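# 小件之所：分格收纳盒与一张白色台面

《Tillus 居住》专题　2019年2月16日

住宅里最难安置的东西，往往体积最小。纽扣、图钉、备用螺丝、耳机胶塞、缝纫机梭芯、拆下来又舍不得丢的挂画钩，单独拿出任何一件，都占不了多少地方，可是它们一旦混在一起，便足以让一只抽屉失去用处。Tillus 居住用品研究室自去年12月起，以“小件”为题开展了一个冬季的整理与试用工作，研究对象为带隔断的塑料盒、浅抽屉盒，以及与之配合的台面。本刊据研究室的工作记录编成本文，供读者参考。

研究室设在 Maldonado 街的旧楼里。楼建于1917年，原是一家服饰辅料批发行的货栈，底层至今保留着当年的木制货柜，柜面分作许多小格，每格前装一块可以插纸签的铜片。批发行歇业以后，货柜几经转手，柜门已经不全，而格子的尺寸清清楚楚：放大衣扣的深，放衬衫扣的浅，放针的最窄，手指须并拢才伸得进去。研究室迁入时没有拆除这组货柜，整理工作的第一份参考资料便由此得来。

旧货柜给研究人员的启发，在于它的尺寸跟着货物走。今日家用收纳盒多半反其道行之，先定外形，再将内部等分，格子大小一律，使用者须拿自己的东西去适应盒子。等分的做法便于生产，也便于堆叠，自有其合理之处。问题出在选购环节：顾客在店里看到的是一只空盒，空盒总是整齐的，等到回家装入长短不一的物件，才发现电池竖放高了，横放又斜着卡住，剪刀则无论如何放不进去。

## 先有一块可以摊开的地方

在讨论盒子之前，研究室的记录用了相当篇幅讨论台面。整理小件须先倒出，倒出须有平整、干净、颜色单一的地方。餐桌是多数家庭的选择，可是木纹桌面会掩去细小的深色物件，玻璃桌面反光，铺了桌布的桌面又容易让针和大头钉藏进织纹。研究室试过深灰、米黄与白色三种垫板，最后在日常工作中固定使用白色。

白色台面的好处在于反差。黑色螺丝、黄铜小环、红色线头落在上面，一望可知。缺点同样明显：白色塑料件、透明扣、米白色的缝纫线几乎与台面混为一体，遇到这类物件须另备一张深色卡纸，放在旁边轮换使用。至于表面质地，记录建议选择哑光而略带纹理的一类，过于光滑的表面会让圆珠、滚针四处滚动，灯光照下来也刺眼；纹理过粗则容易积灰，细粉状的脏物不易擦净。

灯光的位置也要一并考虑。单一光源从一侧照来，台面必然一边亮一边暗，亮处看浅色物件吃力，暗处看深色物件吃力。研究室的做法是把待分拣的物件放在明暗居中的一段，已经分好的放在较暗的一侧。若在窗边工作，午前与午后的光线方向不同，摊放的位置也应随之挪动。

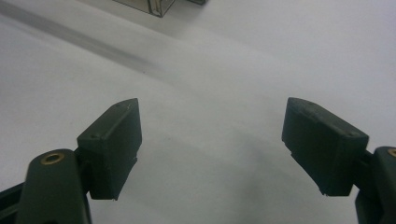
*哑光白色台面，右上方近于纯白，中部与下方转为浅灰。*

台面的大小以两手能够覆盖为宜。过大的板子会诱使人把所有东西一次倒出，半途若要让出桌子吃饭，便前功尽弃。研究室常用的一块进深60厘米，坐着的人不必起身就能够到远端。板子直接搁在普通木桌上，四周留出一截桌面，用来放茶杯、笔和标签纸，避免这些东西与待整理的物件混在一处。收工时连同未分完的物件一起端走，放到柜顶，次日再端回来接着做。

有家庭提出，为整理零碎之物专门置办一块板，是否小题大做。记录对此的答复较为务实：旧柜门、旧层板，凡平整而无翘曲的，擦净后都可以使用；边缘若有毛刺，须用砂纸打磨，以免刮手，也以免细线勾在上面。重要的是这块板要有固定的存放处，取用方便。藏在床底、须搬开两只箱子才能取出的板子，一年用不到一次。

## 分类的次序

倒出之后，常见的做法是立即按种类归堆。研究室不主张这样开始。初次整理的人面对一滩杂物，最先拿起的通常是最有意思的那一件，端详、回想、放下，再拿另一件，半小时过去，桌上的东西仍是一滩。记录中推荐的次序是先剔除，再粗分，然后才谈细分。

剔除的对象包括已经锈蚀的针和钉、干掉的胶水、说不出来历也无法与任何器物相配的塑料件、没有电的纽扣电池。其中纽扣电池应当单独处理，用胶带包住两面，放入专门的回收容器，家中有幼儿的更要留意，不可在台面上过夜。断针也需小心，可以先收进一只旧药瓶里拧紧。

粗分只设几大堆，按使用场合来定：缝补用的，修理用的，文具，电器附件，其余。这一步无须讲究，回形针放进修理堆也无妨，后面还有机会改正。研究人员发现，一旦允许犯错，速度便快了许多；而坚持一次分清的人，大多在“这算文具还是算修理”之类的问题上停住。

细分则取决于手中的盒子。到了这一步才去量尺寸、选盒子，是研究室与多数收纳指南不同的地方。指南通常建议先购置容器，以便东西有处可去；研究室的意见是，容器买早了，格子数目便成了分类的标准，有几格便分几类，多出来的硬塞，不足的硬凑。旧货柜的木匠显然先见过货物，才动手做格子。

物件的长度是最需要留心的一项。决定格子大小的常常是一类东西里最长的那一件。修理堆里若有一枚长螺栓，不必为它另寻大盒，可将其与长钉、长钻头归在一处，让其余短件住进小格。缝补堆里的软尺、拉链也应照此办理，它们能够卷起，却会在开盖时弹出，放在小格中并不相宜。

## 透明、半透明与不透明

分格盒的材料，市面所见多为塑料，颜色大致有全透明、烟色半透明与不透明几类。研究室对三类都作了试用，意见如下。

全透明的盒子最易辨认，隔着盖子就能看出哪一格装了什么。代价是视觉上的杂乱：几只透明盒叠在书架上，各色小件一齐映入眼帘，整理过的东西看上去仍像没有整理。对于放在柜内、抽屉内的盒子，这一点无关紧要；对于摆在客厅明处的，便值得斟酌。

不透明的盒子外观最安静，也最依赖标签。标签一旦脱落或者写得含糊，使用者只好逐只打开。有一户参与试用的家庭给白色不透明盒贴了“杂物一”“杂物二”，一个月后便说不出两者的区别。

烟灰或烟褐的半透明盒居于两者之间。颜色压住了内容物的杂色，轮廓仍可分辨，近看能认出大概，远看则是一只深色的盒子。它对光线的要求稍高，在暗柜深处不如全透明的清楚，放在白色台面或者浅色层板上效果最好，底下有浅色衬着，隔断与物件的边缘都能显出来。研究室目前日常使用的以这一类居多。

Brulora 分格盒是试用品中的一种，售价150元，格子分布在同一层，隔断固定，不能抽换。试用者对它的盖子评价较高，闭合后各格之间没有明显空隙，侧立存放时小件不会串格。批评集中在隔断上：最长的物件放不进去，又无法拆掉一片隔断来腾出位置。另有人提出，盒底的直角处不易清洁，线头和灰尘积在那里，须用棉签去掏。研究室的建议是，购买固定隔断的盒子之前，先把家中要放的物件逐类量一遍最长边，记在纸上带去店里。

Sevlow 的抽屉式小盒则走另一条路，前面拉开，内部浅而宽，适合平铺一层。抽屉式的长处是可以叠放，取下层的东西不必搬动上层；短处在于抽屉拉出后重心前移，若盒身太轻，又装了金属件，整只盒子会向前倾。试用时，研究室在上层放置较轻的缝线与棉签，下层放置螺丝与垫圈，情况便有改善。抽屉底下垫一条防滑胶垫，也能让开合更稳。 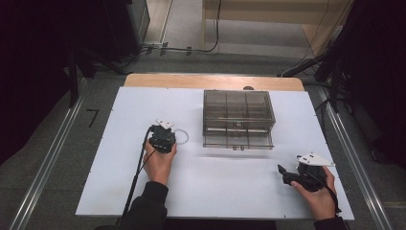
隔断固定的盒子和隔断可以抽换的盒子，家用应选哪一种？

物件种类多年不变的，选固定隔断，牢靠，小件不会从缝隙里钻到邻格；种类常有增减的，选可抽换的，但须检查隔断插紧后底边是否贴住盒底。

## 浅比深好用

在格子的深度问题上，试用者的意见颇为一致。深格能装，却使人只看得到最上面的一层，想找底下的一枚便要用手指翻搅，翻过几次，分好的东西又乱了。浅格装得少，但一眼见底。对于直径不大的物件，格深以能容两指指尖探入为宜，再深则应改用竖放的办法，例如电池、口红、胶棒，竖起来各占一位，拿走哪一支便空出哪一处。

浅抽屉的另一个好处是可以整屉端到台面上使用。缝扣子时，把装扣子的一屉抽出来放在手边，选定以后再推回去，比从盒中一粒一粒捏出来方便得多。旧批发行的伙计当年就是这样做生意的，货柜下部有几只浅屉，屉底铺着深色绒布，客人来了便整屉端到柜台上任其挑选。绒布如今已经褪色，贴着屉边的地方还留有原来的颜色。

研究室保存着批发行的一本货号簿，纸页发脆，字迹尚可辨认。簿上第2978号是一种四眼贝扣，注明“入浅屉，勿叠”。扣子本身早已售罄，究竟何以不可叠放，簿上未作说明，研究人员推测与贝壳表面易磨损有关。这一条后来被抄在工作室的告示板上，成为摆放光面小件时的依据：表面容易刮花的东西，例如手表玻璃、镀层饰扣、镜片备件，一律单层平放，彼此之间垫纸。

至于抽屉拉开多少为合适，试用中也有所讨论。全部拉出固然看得清楚，但许多轻便的抽屉盒没有止挡，一拉到底便整屉脱落，内容物撒一地。 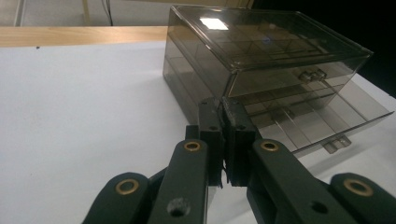
较为稳妥的习惯，是将常用的东西放在抽屉前半部，取用时只拉开一段；不常用的放在后半部，需要时再一手托住屉底，一手扶住盒身，将抽屉完全取下。后半部放了什么，应写在抽屉侧面的小签上，日久便不必猜测。有止挡的抽屉可以放宽这一要求，但止挡多为薄薄一道塑料凸缘，反复硬拉会磨平，仍以轻拉为好。

老年使用者对抽屉的把手提出了意见。许多小盒为求外观简洁，把拉手做成一道浅槽，指甲短的人、关节不便的人抠不住。研究室试着在槽边粘一小段布带，长度以能捏住为度，颜色与盒身有所区别即可。布带须粘在抽屉前脸的中央，偏在一侧会使抽屉歪斜，拉到一半卡住。

盖子上的搭扣也属同类问题。搭扣太紧，开启时用力过猛，盒子跳起，各格之物便混作一团；搭扣太松，提起盒子时盖子自行张开。试用时有人先把盒子平放在桌上，左手按住盖子后缘，右手只用拇指推开搭扣，几乎没有再撒出来过。此法没有什么高深之处，不过需要桌面平稳，若在膝上或床上开盒，效果便差得多。

## 标签

标签的写法，研究室建议写物件的名称和用处，少写抽象的总称。“书房搁板螺丝”优于“螺丝（中）”，“灰色大衣备扣”优于“备用扣”。数月之后翻找的人，心里想的是那块搁板和那件大衣，很少会想到“中号”。

标签贴在何处，须看盒子怎样存放。平放叠起来的，贴前脸；侧立如书的，贴脊部；收在深抽屉里、从上方俯看的，贴盖面。半透明的深色盒面上，黑字透明标签看不清楚，宜用白底纸签。纸签四角容易翘起，可在表面覆一层宽胶带，边缘略大于纸签。若家中物件时有变动，用铅笔写在美纹纸上即可，撕换方便，也不伤盒面。

有些家庭习惯在格内放一件样品代替标签，例如在盖子内侧对应的位置粘一枚同样的扣子。此法对识字不多的孩子较为友好，缺点是样品会掉落，掉进格子里便混同其中，盖子上只剩一块胶印。

## 与孩子同住的家庭

家中有幼儿的，前述各项均须重新斟酌。小件即是误吞的风险，透明盒子因为看得见里面五颜六色的东西，对孩子尤其有吸引力。研究室在这一点上态度明确：凡含有纽扣电池、磁珠、针、图钉的盒子，应放在成人高度以上的带门柜内，搭扣不足以充当安全装置。整理时也应选择孩子入睡或外出的时段，收工之前检查台面、桌面四周及地面。

地毯上找针是一件麻烦事。若整理处的地面铺有地毯，可先在桌下垫一张旧床单，完工后四角拎起，连同落下的物件一并收拢。硬质地面则可关掉顶灯，将手电筒贴近地面平照，细小的物件会投出影子，容易发现。

年龄稍长的孩子可以参与粗分。他们往往对颜色与形状敏感，分得比成人快，分类标准则未必相同。一位家长在试用反馈中写道，女儿把所有圆的东西归在一堆，包括纽扣、垫圈和一枚外国硬币，说它们“都会滚”。家长照此保留了一格，至今仍在使用。

## 维护

盒子用久了，塑料表面会发乌，角落积灰。清洗前应将物件按格倒入杯碟，杯碟的排列与格子一致，洗后依次倒回。水温不宜过高，薄壁盒遇热会变形，盖子从此合不严。酒精能去除胶印，但用在某些透明塑料上会使表面起细纹，应先在盒底不显眼处试擦。洗净后倒扣晾干，抽屉与盒身分开放置，待滑槽里的水完全干透再装入金属件，以免生锈。

每逢换季，可以将盒子打开检查一次。检查的重点在于有没有哪一格已经满得合不上盖，有没有哪一格长期空着。满格说明该类物件应当另设一盒，或者其中有可以舍弃的；空格则不妨让它空着。不少试用者见到空格便急于填补，从别处找些东西放进去，结果这一格很快成为新的杂物堆。留一两格给尚未到来的东西，盒子用起来更从容。

台面的维护更为简单。白色板面的污渍以铅笔痕和手印为多，用微湿的布擦拭即可，顽固的铅笔痕可以用橡皮。圆珠笔油须尽早处理。切勿在板上直接裁纸或割线，刀痕会嵌入脏物，日后再白的板子也显得陈旧，更重要的是细针落入刀痕，不容易拈起来。

## 一些没有定论的问题

记录末尾列有若干尚未解决的事项，照录如下，读者若有经验，可致函 Maldonado 街研究室。

其一，各类充电线与转接头应否归入小件。它们体积不大，却有长度，卷起后仍会松散，与分格盒的形制不合。目前的办法是转接头入格，线另以布袋收纳，两者分处两地，取用时略感不便。

其二，成套的小工具，例如修表起子与内六角扳手，是否应当拆离原来的包装。原包装多占地方，但各件位置一目了然，缺了哪一件立即可知；拆散入格，省下空间，却常有一两件遗失多时才被察觉。

其三，纪念性质的零碎，如旧校徽、掉落的衣饰、断了链子的吊坠。参与试用的家庭几乎都有这样一小堆，既不缝补也不修理，又绝不肯丢弃。粗分时它们一律进了“其余”，细分时无人知道该怎样处置。研究室曾建议另备一只有衬垫的浅屉，不按种类，按家庭成员分格。采用者有之，也有人表示更愿意让它们散在各处，偶尔在找别的东西时遇见。

底层货柜的测绘工作预计在春季完成，届时研究室将公布各类格子的内径尺寸，供木工爱好者仿制。货柜左起第二列有几格后壁脱落，修补方案尚在商议，修补期间暂停接待参观。

（《Tillus 居住》编辑部整理）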